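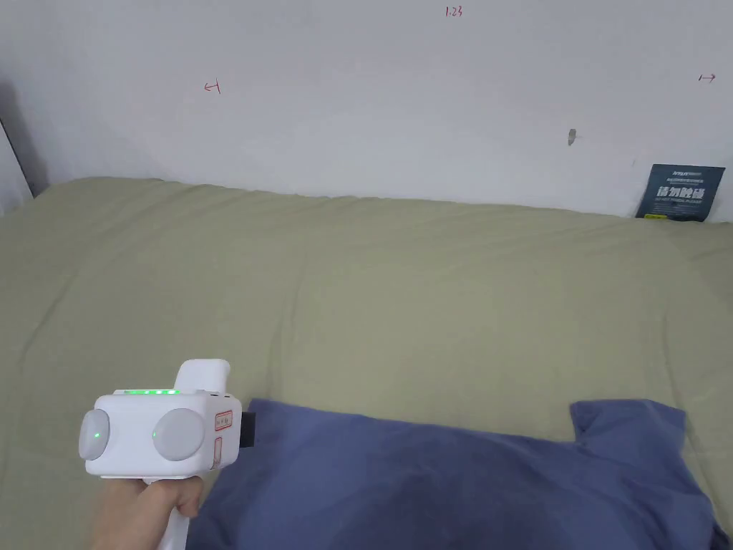 *Dark blue garment laid flat on a green cloth*

**Fandulville Chess Club, evening course, session 2: Rook endings with one pawn**

Notes by Embla Haugen. Please bring a set and play every line on the board.

## 1. The side with the pawn: the bridge

Set up this position:

- White: king g8, rook f1, pawn g7
- Black: king e7, rook h2

White is to move. The white king stands in front of its own pawn and wants to come out, but for the moment it has no good square. The main line goes:

1. Re1+ Kd7
2. Re4 Rh1
3. Kf7 Rf1+
4. Kg6 Rg1+
5. Kf6 Rf1+
6. Kg5 Rg1+
7. Rg4

The rook blocks the last check and the pawn will promote. We call this "building the bridge". The important move is the second one, rook to the fourth rank. Many students come out with the king at once, and then Black gives checks from the side or from behind and White makes no progress.

In the last course Habibur Talukder asked what happens if Black plays 5...Rg2 or another waiting move on the g-file. Look at it at home. Hint: the white rook can also go to e5, and then to g5.

## 2. The side without the pawn: the sixth rank

- White: king d5, rook b7, pawn e5
- Black: king e8, rook g1

Black is to move and it is a draw. Play 1...Rg6. The rook now keeps the white king away from the sixth rank. If White only waits, Black also waits, and the rook goes left and right on the same rank.

When the pawn advances, the plan must change immediately:

2\. e6 Rg1
3\. Kd6 Rd1+

The white king has no more shelter, because its pawn now stands on the square where it could hide. Black gives checks from far behind until White gives up trying.

A common mistake is to leave the rook on the first rank from the beginning. Sometimes this still draws, but it is much harder to play with little time.

## 3. Practice in pairs

Play both positions with 2 minutes on each clock, then change colors. The second position is played from the black side first. Write down your moves, also when you lose.

Pairs for tonight: Karine Doucette with Janaka Haque, Esi Atinga with Habibur. The others choose freely.

## Homework

Move the whole first position one file to the left, so the pawn is on f7. Does the bridge still work? Then try a pawn on h7, with the king on h8. Write your answer in one or two sentences, with moves.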